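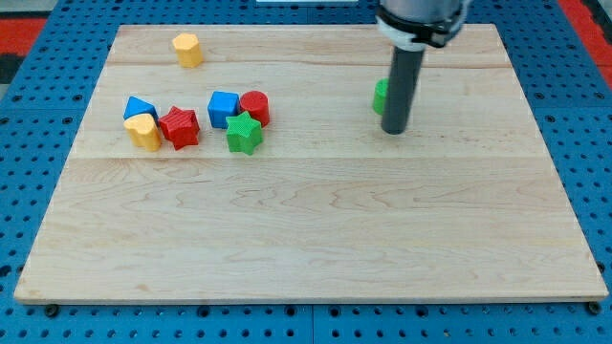

Toy Sorter and Checker, part-time
Sampaio Toy Library, Hinambridge

Sampaio lends toys, puzzles and games to families and child care centres across Hinambridge. We have 4,000 items in the catalogue and need another person to sort and check what comes back over the counter.

The work

You will work at the sorting benches in the back room. Most of the job is small plastic pieces: shape blocks from sorting toys, puzzle parts, counters and beads. For each set you will:

- lay the pieces out on a board and match them against the set card
- check every piece for cracks, sharp edges and faded colour
- wipe down blocks with ribbed or textured sides using a soft brush
- bag and label the set, or put it on the incomplete shelf with a note of what is missing

Some sets come back mixed together and take a while to separate. You will also help with the yearly stocktake in October.

Hours and pay

Three mornings a week, 9 am to 12.30 pm. Pay is $30 an hour plus superannuation. The position is for 12 months, with a review before the end of the term.

About you

You need good close-up eyesight (glasses are fine), patience with repetitive work and clear handwriting. You must be able to tell colours apart reliably. Experience in a library, op shop or child care centre is useful but not required. A current Working with Children Check is required before you start. Training is given on the job by Mafalda Morais.

How to apply

Send a resume and a short letter to Dwayne Van Dusen, Sampaio Toy Library, 97 Helard Street, Hinambridge, or leave them at the front counter. Applications close 28th February. Shortlisted applicants will be asked to come in for an interview and a short sorting task.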